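Section 3: Planning your purchase and setting aside a budget

Before you ring anyone at Metgate for a quotation, please make yourself a hot drink and read this section through to the end. Customers who skip it tend to order the arm first and find out what else they need afterwards, and that is the dearer way round.

3.1 Decide what the arm will handle

1. Walk through the room with a notepad and write down every object you expect the arm to pick up.
2. Mark the awkward ones — anything thin that lies flat on a table, anything with laces, anything with a blade.
3. Try your list in the Druncombe room simulator, which comes free with the planning pack, before you commit to a gripper.
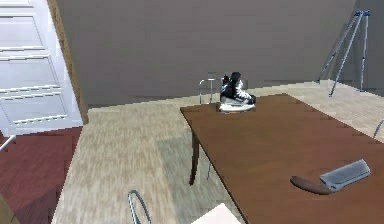 4. Put a price beside each awkward object. A second set of fingertips costs far less than a second gripper, and quite often the fingertips will do the job perfectly well.

Note: Keep to 10 objects at most for your first order. You can always add to the list at your July review, and you will know your own needs so much better by then.

3.2 Allow for reach and floor space

1. Measure your table, and then the floor beside it where the base will stand.
2. Leave 700 mm clear on the side where people walk. If you can spare a little more, do, and you'll be glad of it when the cleaning needs doing.
3. Enter both measurements in the simulator and run the mug task with the table laid as you would normally have it, bowls and dish rack and all.
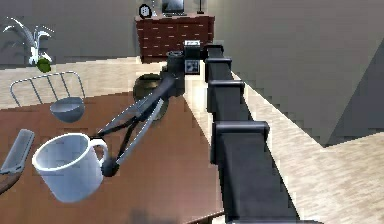 Figure 3. Mug task in the simulator, with the gripper fingers at the handle.

4. If the arm has to stretch for the far side of the table, ask for a quotation on the longer Toprak mount before you think about a bigger arm.

Caution: A good result in the simulator does not replace the site visit. Do not drill any fixing holes until our Bromudstead office has sent your signed layout.

3.3 Running costs

Set aside money for spare fingertips, a yearly service and 9 hours of training — these are quoted separately from the arm itself.

Prices in the enclosed sheet were last checked on 27 August 2021.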